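2023年4月19日 阴，傍晚下了一点雨

早上六点多醒的，没再睡着，索性起来收拾抽屉。厨房靠窗那个抽屉从去年十一月就没动过，拉到一半会卡住，每次都要伸手进去把什么东西按下去才能关上。今天把整个抽屉抽出来，倒在旧报纸上。有橡皮筋、两把钥匙（不知道开哪里的）、电池、Okonkwo店里的收据、一卷用到只剩芯的透明胶。收据上是158块，买的什么想不起来了，字已经淡得看不清，扔了。

电池麻烦一点，新旧混在一起，只好一节一节放进手电筒里试。能亮的留下，不能亮的装进小袋子，等下次去Prolau的时候顺路投回收箱。钥匙没舍得扔，挂在门后。

抽屉底下垫的纸已经发黏，撕掉以后用温水擦了两遍，晾着。中午吃了昨天剩的面，加了个鸡蛋。

下午弄牛皮纸。家里攒了不少，都是寄东西来的时候塞在箱子里的，皱得厉害，平时压在柜子顶上。Uchenna上个月说过，零碎东西不要直接往抽屉里丢，找个圆一点的浅口容器，里面垫一层牛皮纸，边上翻出来，用胶带粘住，东西放进去不会滑来滑去，脏了把纸一换就行。我当时觉得多此一举，今天试了一下，还可以。

纸不用熨平，也熨不平，皱的反而容易贴着边走。先把中间按下去，底部压平，再沿着一圈往外折。难的是圆的地方，纸会鼓起来，折好这边那边又翘。我粘第一遍的时候胶带撕得太短，过一会儿就松了，后来换成宽一点的黑胶带，长短不管，哪里翘就补哪里。
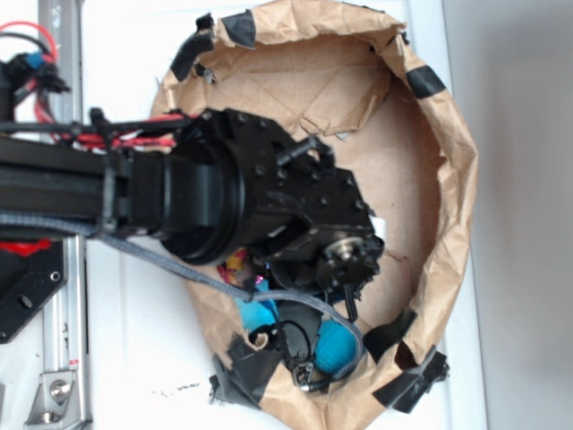

黑胶带粘在牛皮纸上是不太好看，尤其是撕得毛毛糙糙的那种，不过我也懒得去拿剪刀。Jemus那种米色纸胶带颜色倒是合适，以前用过，粘皱纸粘不牢，隔一夜就自己掉下来。好看和牢靠只能要一个的话，我要牢靠的。

还有一个毛病，纸折进去的地方会留一个大褶子，小东西容易钻到下面去。我放了几颗螺丝，晃一晃就少了一颗，把褶子掀开才找到。以后螺丝和图钉还是放玻璃瓶里，纸垫的这种放大一点的，夹子、线轴、卷尺之类。

四点左右Olanrewaju打电话来，问周转箱还要不要，他那边搬完了，多出来3个。我说要。他又讲了半天新房子的水压，说三楼洗澡水小得像在漏雨，物业来看过一次，讲是管子的问题，要等。我让他先把花洒头拆下来泡一泡醋，他说泡过了。箱子约好他下次过来的时候带，不急。

挂了电话接着把白桌子擦了。桌面上有一圈茶渍，用小苏打抹了一会儿才下去，靠墙那条缝里还抠出一粒纽扣，是灰外套上的，找了一冬天。缝上去花了十分钟，线的颜色不太对，远看看不出来。

晚上抽屉干了，装回去，里面只放常用的：剪刀、开瓶器、火柴、量勺。拉出来推进去试了几次，不卡了。原来卡住的是一根筷子，横在后面，不知道多久了。另一根没有找到。

花在这件事上的时间比想的多，差不多一整天。柜子顶上的牛皮纸用掉一些，剩下的叠好，拿绳子扎成一捆，还是放回原处。Uchenna要是问起来，就跟她说照着做了。

明天要做的：去Vullton换净水器的滤芯，上次说型号没到，先打个电话问；给阳台那盆薄荷换土；还有电费18号就该交的，又忘了，睡前记得交掉。

晚饭煮了粥，配腌萝卜。雨停了，开着窗有点凉，关了一半。

十点半，电费交了。睡觉。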